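Ponho aqui as dicas que dou a quem começa a alugar um quarto ou um estúdio pequeno a hóspedes. O português não é a minha primeira língua, peço paciência.

## Roupa da casa

- Para cada cama, tenha três jogos de lençóis: um na cama, um na lavagem, um no armário.
- Lave as toalhas novas antes da primeira chegada, com 200 ml de vinagre branco e sem amaciador.
- Dobre os panos pequenos logo que secam. Depois de uma noite no cesto ficam com vincos difíceis.

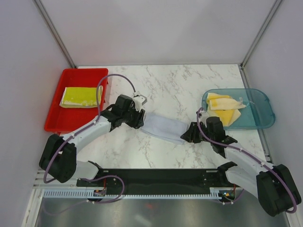

- As toalhas de rosto separo das de cozinha, também na máquina. O Ozan Uçar, que aluga dois quartos na minha rua, cose uma linha de cor no canto de cada uma e nunca se engana.

## Cozinha pequena

Limpe o frigorífico com uma colher de sopa de bicarbonato em água morna e deixe a porta aberta 30 minutos. Na chaleira uso ácido cítrico, uma vez por mês. Se a placa elétrica tem comida queimada, ponha um pano húmido por cima, com a placa já fria, e espere antes de raspar.
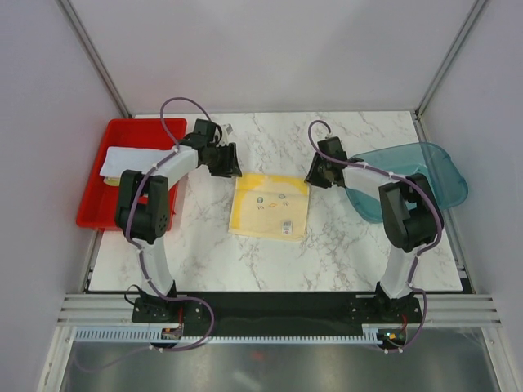

O micro-ondas limpa-se bem com uma taça de água e meio limão, 4 minutos na potência de 800 W. Deixe a porta fechada mais um pouco e depois passe o pano.

## Casa de banho

O vidro do duche seca-se com rodo depois de cada limpeza. Para o chuveiro com calcário, ate um saquinho com vinagre e deixe durante uma hora. Em outubro verifico também o silicone dos cantos, antes das chuvas, e troco a parte que está preta.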